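九月碰头会记录(我记的,漏了的自己补)

下午四点开始,地点还是后面那间小仓库,桌子被纸箱占了一半,大家就挤着另一半坐。到场的有周春宏(Chun-hung Chou,下面都叫老周)、阿敏、小葛、做账的丽姐,还有我。小邱去邮局取件,开到一半才进来,所以前两项他没听到,后面我会把跟他有关的地方标粗。

先说一句,这次会开得比上次久,主要是包装袋那一项吵了半天。我尽量按当时说话的先后写,有些话是我凭记忆补的,不是原话,谁觉得我写歪了就直接在下面改,别来微信上骂我,哈哈。

## 一、上次没办完的事

- 货架:Figueroa 那边的铁架子到了,装好一组,另一组少了螺丝。阿敏已经打过电话,对方说补寄。老周的意思是别等了,去五金店配一包,几块钱的事。阿敏说型号怕配不上,她拿一颗旧的去比。**归阿敏。**
- 秤:旧电子秤不准的问题,小葛拿砝码试过,偏得不多,但每次偏的方向不一样,这就很烦。先停用,借隔壁的。新的要不要买,放到第五项一起讲。
- 群名:上次说要把工作群和聊天群分开,没人去弄。我来弄吧,今晚就弄。

丽姐插了一句,上个月的发票还差两张,都是买胶带和气泡膜的。小葛说在他车里。丽姐说“车里”她已经听过好几遍了。散会之前小葛真的下楼去拿了,拿回来一张,另一张还在找。

## 二、Candon 的订单

Candon 是那家做办公室零食柜的公司,这次要的是混装零食包,一共 864 份,分装成 36 箱送。阿敏把单子念了一遍,每份里面放什么他们基本听我们的,只提了几个要求:不要太碎的,不要味道太冲的,最好有甜有咸,另外别全是饼干。

老周先问了箱子够不够。够的,上次多订的那批还在楼梯底下,就是有几只受潮,边角软了,装轻的没事。我说受潮的干脆别用,人家收到软塌塌的箱子第一印象就不好。最后定:软的挑出来留着自己周转用,送客户的一律用新的。

混装的内容讨论了挺久,大概是这么定的:

1. 甜的放两样,糕点类一样、糖果类一样。
2. 咸的放一样,海苔或者小鱼干,看到货情况。
3. 坚果要独立小包,外面得看得到配料表,有人过敏的话好认。
4. 果干先不放,天还热,上一批粘成一坨的惨状大家应该都记得(我是记得的,我洗了一下午手)。

小葛想加辣条,全场没有人支持他,他自己也笑了。不过他后面说的那句我觉得有道理:办公室的人下午三四点最想吃的其实是口味重一点的东西,我们老是放得太清淡,柜子里剩下的也总是那几样。阿敏说可以问一下 Candon,能不能单独做一小批重口味的试试。老周点头,让阿敏去问,问到了再说,不占这次的名额。

## 三、样品袋,也就是吵得最久的那一项

这一项本来只是想看看供货的几家送来的样品,挑一个糕点类的放进混装包里。阿敏把样品都摆出来了,结果大家没怎么聊味道,全在聊袋子。

我自己最喜欢的是白底带绿边的那种。袋身是半透明的白塑料,左边一整条亮绿色从上通到下,很精神,下半部分印了彩色的图,有红橙色顶的糕点,还有一根带绿叶的玉米,黄澄澄的,看着就想拆。老周说这种袋子的好处是老人小孩都认得出里面大概是什么方向的东西,不用凑近去读字。
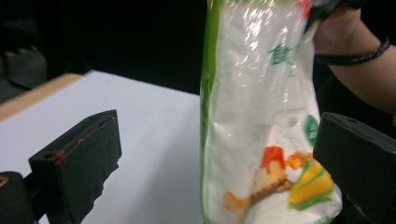

### 3.1 大家对袋子的意见

丽姐先开的口,她嫌反光。她说袋子一皱,上面那些亮光一闪一闪的,印的字就看不清楚,放在零食柜的灯底下更看不清。这个我得承认,上面那个绿色的字我也是歪着头才认出个大概,像是“食”,被褶子一挤就变形了。小葛说那是因为大家拿来拿去捏皱了,平着放会好很多。丽姐说客人也会捏啊,谁买零食不捏两下?这句我服。

阿敏关心的是另一件事,就是袋子鼓不鼓。稍微鼓一点,里面的糕点不容易压碎,可是鼓了就占地方,一份混装包塞不下几样。她拿我们现在用的外袋试塞了一下,塞是塞得进去,封口就很勉强。老周让她换大一号的外袋再试,她说大一号的放进箱子又会多出空当,路上晃。来来回回讲了好一阵,最后决定先实际装一箱出来看,光坐着想是想不明白的。

还有一个小地方,右边那个绿色的小圆标。我觉得挺好看,小葛觉得像贴歪了。因为它有一部分绕到侧面去了,正面看只剩半边,上面白色的东西是什么也读不出来。老周说等问供货的时候顺便问一句,那个圆标到底写了什么,如果是口味或者等级之类的,我们写清单的时候要对得上。**这个归小邱问**,因为那家是他在联系。

### 3.2 口味

试吃是用别家已经拆开的样品做的,绿边这款大家说先留着不拆,等装箱试验用完再吃。所以口味这块今天不算数,下次补。小葛对这个安排意见很大,他中午没吃饱。

我个人担心的是玉米。袋子上画了玉米,到底是里面有玉米的成分,还是只是画着好看?要是客人冲着玉米味买的,吃下来没有,肯定要来说我们。阿敏让我别瞎操心,看配料表就行。行吧,我去看配料表,看完发群里。

### 3.3 暂定

绿边这款进候选,另外两款先退回去。正式选哪个,等三件事:装一箱试试、小邱问圆标、我看配料表。三件都有结果了直接在群里定,不用再为这个开一次会。

## 四、分装那天怎么排

小邱是这个时候进来的,抱着一个特别大的包裹,打开一看是 Dralten 寄来的外袋样品,正好!我们就把大一号的抽了一个给阿敏试,她说手感比现在用的硬一点,立得住,封口那道也好撕。先记一笔好评。

分装的流程基本按上回来,改了几处:

- 桌子重新摆,长边靠墙,人都站外侧,别再面对面站了,上次两边同时伸手,坚果包掉了一地。
- 先放平的再放鼓的。糕点类放最上面,压在底下一定碎。
- 每装满一箱就封一箱,在箱面上写号,写号的人不要同时干别的。上次漏写号的就是我,我认。
- 手套换薄的那种,厚的捏不住小包。
- 中间休息一次,谁也别逞强。丽姐说她负责煮绿豆汤,全场鼓掌。

**小邱负责**封箱和写号,老周和小葛搬,阿敏、丽姐和我装。小葛问能不能放歌,可以,但是不能从头到尾放同一首。

老周又提了碎掉的怎么办。以前是随手放旁边,最后谁也说不清碎了多少。这回单独放一个盒子,收工的时候丽姐登记,登记完大家分着吃。

## 五、花钱的事

丽姐报了一下,这个月耗材的钱还剩 800 多,要买的有:

- 电子秤一台,老周在看,先不要最贵的
- 薄手套
- 胶带(又是胶带,我们到底把胶带用到哪里去了)
- 粗头记号笔,黑的

秤如果买了,剩下的就紧一点,外袋那笔要等 Candon 的定金到。阿敏说定金的单子她已经发过去了,对方回了个“收到”,没说哪天打。丽姐让她再催一次,语气客气点。阿敏说她一直都很客气!

Plirkano 那套排单的软件,要不要继续用,也聊了几句。小葛觉得比表格方便,手机上点一下就行;丽姐觉得导出来的格式她还得重新弄一遍,等于做两次。没有结论,先两边都用着,到月底看谁先受不了。

## 六、杂七杂八

- 仓库的窗户关不严,下雨会飘进来,靠窗的那排不要放纸箱。老周找房东说。
- 冰箱里有一盒没写名字的布丁,放了很久了,本周内没人认领我就扔了。
- 钥匙现在有 2 把,一把在老周那里,一把在丽姐那里。小邱想再配一把,同意。
- 样品以后到了先拍个照丢群里,写清楚是哪家的,再放进蓝色那个收纳箱。别再直接堆桌上,我上次真的把样品当零食吃了。

## 谁做什么

| 人 | 事 |
|---|---|
| 阿敏 | 配螺丝;问 Candon 重口味那批;催定金;用大一号外袋试装一箱 |
| 小邱 | 问小圆标写的什么;配钥匙 |
| 老周 | 看秤;找房东说窗户 |
| 小葛 | 另一张发票!;买手套、胶带和记号笔 |
| 丽姐 | 碎品登记表;绿豆汤 |
| 我 | 配料表;分群;布丁 |

五点四十散的会。下次时间等阿敏试装完再约,小葛要求下次开会前先发吃的。

补一条:散会后老周在楼梯底下又翻出来一叠旧标签,背面还有黏性,字是以前的,先放抽屉里,谁要写便条就去拿。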